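Storage crates, part two
Fri 17 June

The cardboard boxes on the top shelf had started to sag, so I replaced them with slotted plastic crates. The selection criteria were simple: stiff walls, a rim I can hold from below, and enough open area that the contents don't go musty between seasons.

The shelf depth decides most of it. A crate goes in short end first, and anything that overhangs the front edge ends up on someone's head. I measured the shelf before ordering and again after Rūta Kivi pointed out that the back batten takes up 12 mm. She was right, and the larger size went off the list.

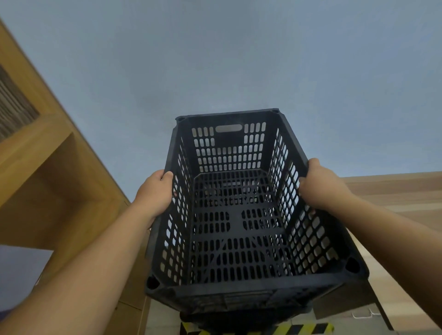 Load matters more than volume at that height. I weigh each crate on the bathroom scale before it goes up and write the figure on a tag – my own limit for an overhead lift is 12 kg. Books and tools stay on the lower shelves. Spare bedding, tents and winter coats go up top.

Slots have one drawback: small items fall through or snag. A sheet of thin card on the floor of the crate fixes that, at the cost of some airflow. I cut mine 200 mm short at one end and have had no trouble so far.

Raimonds Uibo asked about lids. I don't use them. The coats come down again in October, and I'll check then whether dust has been a problem.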